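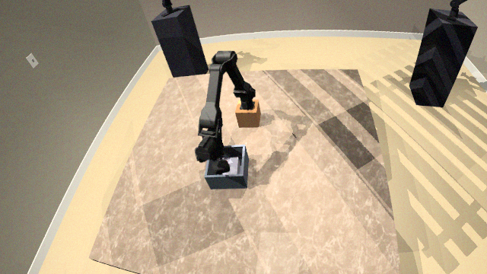 Sim view, arm over the orange box, blue-gray bin in front.

Robotics project notebook
December, entry 14
Posted by the sim group, Eskildsen Hall lab

Started at 3:30 pm. Goal for this session was to get the transfer task running in the simulator with the new lighting and start logging episodes for the class demo. We are still on the Rindalon build from last month. Did not update. The last update changed the joint names and we lost an afternoon to it.

Marble texture is on the platform now. The old flat gray was too easy for the vision part. With plain gray, anything that wasn't gray got treated as an object, so the detector looked better than it was. The veins give it something to get wrong.

Slatted shadows are also in. They land mostly on the floor to the right, plus some wide bands across the right half of the platform. I wanted them a little closer to the containers but when I moved the light the whole left side went dark, so I put it back. Leave the light where it is until after the demo.

Task settings:
- start pose: saved as home_b
- goal: release over the orange box
- time limit: 70 seconds per episode
- object start positions random, container positions fixed for now

Ran the batch overnight on the Virel machine and read the logs today. 3,482 episodes finished. Roughly 2 percent stopped early with a joint limit warning, all of them on the elbow. I plotted the start positions for those and they bunch up in one corner of the bin, the one nearest the base. The arm has to fold up tight to get in there and then has no good way out. Two possible fixes:

1. Keep objects out of that corner.
2. Shift the base back and redo the reach map.

Going with 1 for the demo. Number 2 is the right fix but it means throwing out the calibration, and the Wosier meet uses the base position we have.

Drop height. The gripper was coming in too high over the box and objects were bouncing off the rim. Lowered the release point in steps until the tip is right at the opening. Ran 49 test drops at the new height. Most went in. The misses were all the long thin part, which turns sideways in the fingers before release. Could close the fingers harder but then the soft parts get squeezed through each other and the physics blows up (see entry 11). Leaving grip force alone. Will try grabbing the long part closer to the middle.

Detector notes. It still sometimes marks the arm's own shadow as an object. Worst when the shadow runs out past the containers and bends back toward the box, because then there's a closed-looking shape on the marble. Tried raising the confidence cutoff. That got rid of the shadow but also dropped some real parts. Put the cutoff back and masked the shadow area using the arm pose. It's a hack and it only works because we know where the light is. Write this in the report so the judges don't find it first.

Frame rate drops by half with shadows at high quality. Fine for recording, annoying for live work. Use medium when tuning and switch to high for the final runs. Please switch it back when you're done, I spent twenty minutes thinking my code was slow.

Still to do:
- block off the bad corner in the spawn settings
- new grasp point for the long part
- rerun the drop test with the masked detector
- rename the log folders, "test_final_new" is not a name
- ask about more disk space on the Virel machine, the overnight batch nearly filled it

Stopped at 6:15 pm. Batch is queued with the old spawn settings by mistake, so ignore tonight's early stops and don't add them to the plot.

Recent entries
Entry 13: Reach map, second try
Entry 12: Getting the Rindalon build to start on the lab machines
Entry 11: Grip force and why the foam block exploded
Entry 10: Rules summary for the Wosier meet

Search this notebook
Enter keywords
Go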